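Cornon craft activity cards, read before using

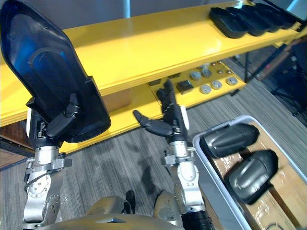 A black hand holding a curved shell piece, with a second hand open beside it.

Cornon holds 1654 short write-ups of craft activities for under-fives, gathered from nursery newsletters and parent blogs. Ayuba Darko did the gathering. Ekow Lamptey and I did the checking, and I am less keen on the result than they are.

Contents
cards.csv: one row per activity
skills.csv: the skill each activity is said to build
Version 2, June

The skill labels are the weak part. They were copied from whoever wrote the activity, so anything with glue in it is "fine motor" and anything with a leaf is "science". We checked 1165 rows against the Flellach list and I would not trust the rest. Ages are worse. Plenty of cards say "2 and up" and then ask for scissors.

Cards marked Lirard come from a single newsletter and repeat each other. The Ametepe cards are better written, though they seem to assume an adult per child.

Please don't use this to show that paper plate crafts teach counting. It can't show that.

Corrections go to Ekow, who reads them on Thursday. Send the row number and the original wording.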